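Setting up a payment alert in Flosent

1. Sign in and open Accounts, then choose the loan or card you want to follow.
2. Select Alerts, then Payment due.
3. Enter how many days' notice you want. The default is 5 and the most you can set is 7.
4. Press Save.

Note: joint accounts need a separate alert for each holder.

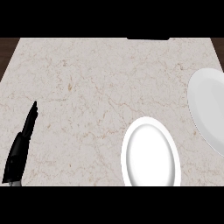 5. To add a balance warning, go back to Alerts and choose Balance above. Type the amount in whole pounds, without a comma (2000, for instance).

Caution: an alert does not make the payment for you. If you have no Direct Debit in place, you must still pay by the due date.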